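Vircombe hand-held gripper: three months of folding cloths

Reviewed March 2026

I'll say up front that I bought two of these with our own project money, so no freebies here. We've been gathering examples of cloth handling for a learning system since before Christmas, and the old way (steering a real arm about with a controller) was driving all of us up the wall. It took ages and my wrists hated it. The Vircombe lets you do the job with your own hand while the camera on it records what the fingers are up to, and the difference in pace is huge!

Setting up was easier than I feared. The calibration took one pot of tea, and the second unit was quicker still. The manual is a bit of a mess — somebody has clearly glued two older ones together, and page 73 tells you to press a button that mine hasn't got — but the quick start card is fine and that's all I look at now.

Now for the fingers, as they're what you're paying for. They're good on cloth. You can pinch a cloth by one corner or grab it in the middle and let it hang, and both sorts of grab are worth having in the set. I tell new people to mix them up on purpose. Everyone has a favourite way of picking things up, and if you let them stick to it you end up with 3000 clips of the same lift, which teaches the model very little. We threw out 1564 of our early ones for more or less that reason. Painful!

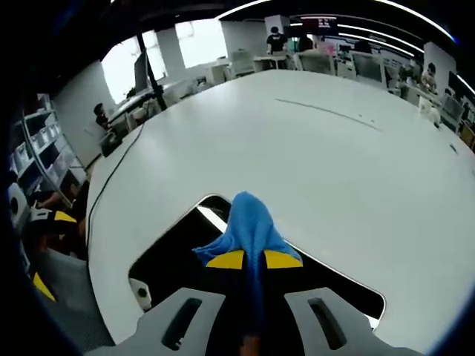
The other thing I'd pass on is to record in a normal working room with people at their desks. We started in a tidy side room with plain walls and the trained model went to pieces as soon as we moved it. The wide lens takes in a lot, so you do need everyone's permission first (we have a sign-up sheet by the door).

Grumbles, then. It's heavier than the Wirkberg I borrowed last June, and after an hour I feel it in my forearm, so we swap over every forty minutes. The software drops a clip now and then without saying a word, and I only noticed when my tally said 1945 and the folder didn't. Small hands find the grip a stretch. And spare pads come only in packs of ten, which is cheeky.

Support has been decent. I wrote to them twice and got a proper answer both times, the second one with a fix for the export settings attached.

Would I buy it again? Yes, for cloth and other soft stuff. For tiny hard parts like screws I'd try the Sturkine first, as its fingertips are narrower. Four stars from me, and I'd make it five if they sorted out those dropped clips.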